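# Teaching an arm to ask for less

The lab in Basel where Troter was put together is one long room with a kettle at one end, and the engineer who leads the project talks fastest when standing next to the blocks.

"People expect the arm to be the exciting part," she says, laughing. "I love the arm! But the thing I want to tell everyone is how little we had to show it."

Troter is a way of teaching a robot to push small objects where a person wants them, using plain spoken requests such as "move the heart next to the cube". The usual route is to record a great many demonstrations, each with its own written instruction. Her group did something cheaper. They let people steer the arm freely for long stretches, with no task at all, and wrote the instructions afterwards by watching the recordings back.

"You take a stretch of 6 seconds and you ask, what would somebody have said to get that?" she explains. "And there's nearly always an answer, even when the person steering was only messing about (which they were, a lot)."
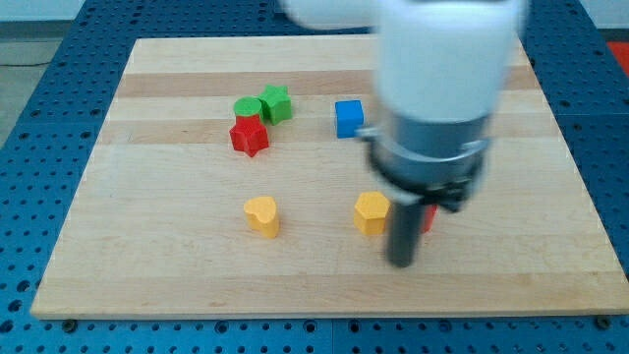

Why use such simple blocks?

Colour and shape give people an easy way to name things, so a request can be short and still be hard to follow. If two blocks share a colour, the robot has to listen for the shape as well.

The result that made her ring her old supervisor came in June. With 30 hours of this free steering, labelled after the fact, Troter carried out 8 more requests in every 100 than the version trained on set tasks, and the set tasks had taken far longer to collect.

"Eight doesn't sound like much when I say it out loud," she admits. "But we thought we'd be behind! We were hoping to lose by a small amount and write a paper about saving time."

She is just as happy to talk about what goes wrong. Troter is poor at anything with "between" in it, and it sometimes nudges a second block on its way to the first. A partner group at Wistside tried the same method with longer stretches of recording and found the labels got vague, with people writing things like "tidy up a bit". Shorter stretches fixed that, though they also meant more typing.

The next version, called Boyer, will let a person change their mind halfway through. Say "left a bit" while the arm is moving and it should go left a bit, without stopping to start over.

"I tried it late one evening and kept correcting it just for fun," she says. "I missed my tram. Then I missed the one after."

The labelling tool will be shared first, and the recordings will follow once the group has finished checking them.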